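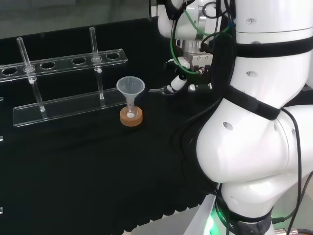 Can it do the washing-up yet, somebody asked me at the Baltcombe session in March, and would I please answer yes or no.

(Pause, let them laugh.) Well, my friends, I went on for quite a while, as I do, and the short version is no. Filling a small vial through a funnel is a chore too, though, the kind folks in a shop do all day, and there I'm a good deal more hopeful!

Mention Tendia here. We logged 211 tries at one small pouring job, and 19 of them needed a person to step in. I'd call that lovely progress, but you wouldn't hand it Grandma's china.

Ask who has glassware to wash at work. Take two or three answers, then on to the costs slide.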